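Sokirness Arm Project
Progress report to the Ogundipe Fund
Brevdale Shared Workshop, October 2, 2020

When we wrote to you in June we had an arm bolted to a table and a long list of things it couldn't do. The list is shorter now! We're really happy with where the build has gotten to, and we want to walk you through what's working, what isn't, and where the money went.

Where we are

The arm moves smoothly through its whole reach over the tabletop, and the two-fingered gripper opens and closes on command every time we ask it to. That second part took most of the summer. Our first set of finger mounts had a little play in them, enough that the tips crossed when they closed on something narrow. We drilled the holes again, shimmed one side, and have left it alone ever since (members have been told to keep their wrenches off it).

The control program, which we call Zirnar, now runs a full sort from start to finish without somebody tapping the keyboard between steps. You pick which plate is for what, press go, and it works through the blocks. In our log for the last quarter we have 2,188 pick attempts. We had promised you 2,000 by the end of this period, so we squeaked past it with a bit to spare.

Blocks and balls

Cubes are easy. The flat sides give the fingers something to hold, and once the arm comes down square over a cube it rarely misses. The faceted orange block has been a lot more fun and a lot more trouble. If the fingers close on two opposite faces it comes up beautifully. If they close on an edge, the block turns, and then either settles into place or squirts out sideways and somebody has to chase it under the bench. We've started having Zirnar turn the wrist a little before closing, and that has helped more than anything else we tried.

Tennis balls are the next challenge. They're bigger, they roll, and the fuzz makes them look blurry to our software in the evening when the lights over the bench are at a bad angle. When two of them sit close together Zirnar still likes to treat them as one long thing and aims for the gap. We have a fix half written. Our goal for the next report is 100 ball picks in a row without a drop, and we'd love to be able to send you that number early.

The bench

We put a good deal of work into the cables. The thin black one up by the wrist needs enough slack for the arm to stretch out, and too much slack means it droops toward the table and brushes against things. After several tries with ties and clips we have a loop that stays out of trouble in most positions. The gray cable on the tabletop is still just lying there. It ought to go through a channel, and that's on the list for the winter.

The plates have been a surprisingly good choice. They have a raised rim, so a cube set down too close to the side slides in instead of wandering off, and the lavender and light blue are far enough apart that Zirnar hasn't mixed them up once since we adjusted the white balance. We did have to lower the release height. Early on it was letting go too high, and the noise annoyed the people at the sewing tables.

Money

Spending is on track. The largest item this period was the replacement power supply, followed by gripper parts and cable. We came in under on hardware and would like to move what's left to workshop hours, if you agree. Receipts are in the folder we shared with your office. One is missing for a box of screws and we've asked the store for a copy.

What's been slower

The written guide for new members is behind. We have the safety section and the startup steps, and the part on calibration exists mostly as notes on a clipboard. Two evening sessions were also canceled when the building's heating was being worked on, and we'll make those up before the next report.

Coming up

Finish the ball fix, run the cable channel, get calibration out of the clipboard and into the guide. After that we want to try sorting with both plates moved to new spots between rounds, which Zirnar can't handle yet.
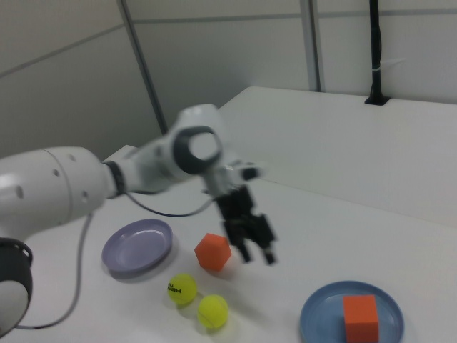 Page 2 of 2

The arm over the sorting table, with the gripper down beside the faceted block. Questions about this report can go to the Brevdale workshop desk, and you're welcome to come by on any open evening and run a sort yourselves.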